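Ticket 256: Tweezer roll, tips catching in pockets and caps coming loose

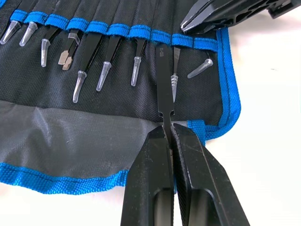 Hemant Sengar

Status: closed, with one item carried to October
Opened: Saturday, July 11, 2020
Area: hand tools, bench 2
Reported by: Savita Katiyar

Reported problem

Tweezers from the Wikov roll are hard to pull out and hard to put back. Savita reports two bent tips in the last delivery period and several plastic caps found at the bottom of the tool drawer. She asks whether the roll should be replaced with a rigid stand.

Setup

Black fabric roll, blue binding along the pocket tops and around the outside edge. Single row of narrow pockets, gray flap below. Black tweezers, stored tips toward the flap, clear conical caps on most of the tips. The roll is opened flat on the white table for use and goes back in the drawer at the end of the shift.

Log

1. Checked the pockets for open seams. None found. The stitching next to the blue edge is intact on all sides.

2. Pulled each tweezer slowly by hand. The drag is at the binding. The strip is stiffer than the pocket fabric and does not give when the arms spread. Squeezing the arms closed before pulling removes most of it.

3. Tried the caps from the Panganiban bag on the same tweezers. They are a looser fit than the originals and drop off when the roll is turned over. The caps from the drawer are all of this type. Removed the bag from the bench.

4. Fitted original caps and rolled and unrolled 20 times. No caps lost with the flap folded up over the tips before rolling. With the flap left down, one came off on the second try and another a little later. Stopped that test there.

5. Compared with the Laltonov roll from bench 6. Its pockets are wider and the tweezers slide freely, but they also shift sideways and the tips cross. Not an improvement.

6. Looked at the bent tips under the magnifier. Both are bent the same way, toward the flat of the arm. Consistent with being pushed into a pocket with no cap on. I can't prove that from the tips alone.

Cause

Wrong caps, and the flap not being used. The tight pockets are a nuisance but did not cause the damage as far as I can tell.

Resolution

Original caps on every tweezer. Close the arms before pulling or inserting. Fold the flap up over the tips before rolling - the whole width, including the end pockets. Bent pairs sent to Starnel for regrinding, which takes over a week.

Comment, Savita Katiyar: Works for me with the flap up. I would still like a stand for the fine-point pairs.

Reply: Stand request moved to the October tool order. Closing this one.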